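How to give a bathroom vanity a proper clean

Posted by Hertta Harju, 3 October 2023

I love cleaning a vanity. It's a small job with a huge effect, and once the top is gleaming the whole bathroom looks as if you've spent the morning on it! This is how I do a dark countertop with a white undermount sink, which is the pairing people write to me about most. Dark tops show every water spot and white basins show everything else, so they do need a bit of care.

What you need

A spray bottle (a clear one is handy, you can see when it's running low)
Two soft cloths, one for spraying and wiping, one kept dry
An old toothbrush
Mild washing-up liquid and warm water
A small bin within reach

Getting started

Take off whatever lives on the countertop. Cups, soap, hair grips, the lot. If you have a basket nearby, drop it all in there and sort it later. I put my cloth at the back corner and the bottle at the front or side, wherever my hand naturally goes. 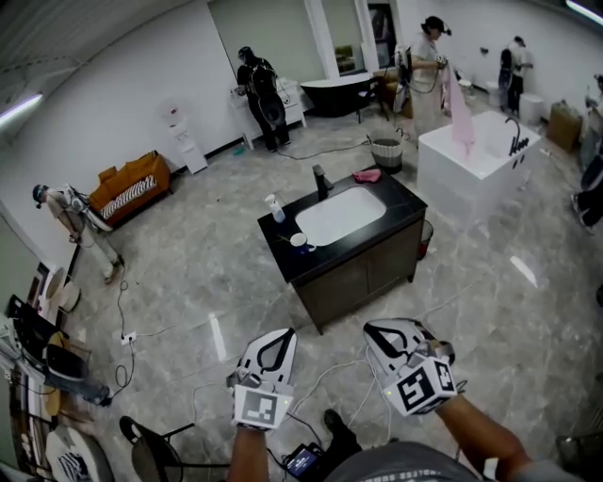

Dark vanity with a white sink, spray bottle to the left and a folded pink cloth at the back.

Step 1. Dry dust first. Run the dry cloth over the top and along the back edge behind the tap. Wet dust turns to grey paste and you'll be chasing it round the basin.

Step 2. Spray the sink and leave it for 120 seconds. Do the cabinet doors while you wait - a damp cloth, wiped along the grain, then dried straight away. Don't spray the wood itself.

Step 3. Wipe the basin from the rim down to the plughole. With an undermount sink, get the toothbrush right up under the lip where the counter overhangs. It's always worse than you think under there, and so satisfying to clear!

Step 4. Now the tap. Black finishes scratch more easily than chrome, so no scouring pads and no limescale remover unless the maker says it's safe. Soapy water and a soft cloth will do nicely.

Step 5. Rinse your cloth, wring it hard and go over the countertop in long straight strokes. Buff with the dry one before the water has a chance to spot.

Checking for streaks

Put every light on and crouch until your eyes are nearly level with the top.

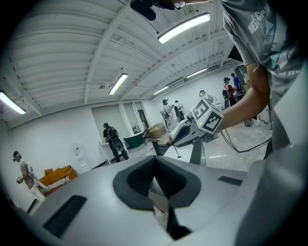 Strong light from overhead picks out smears you'd miss completely when standing up, so move from one side to the other and buff again wherever you see a dull patch. My friend Leena Suominen uses a torch held low, and I've started doing it too.

Put things back once the top is bone dry. Wash both cloths without fabric softener, as it leaves a film that streaks the next time you use them.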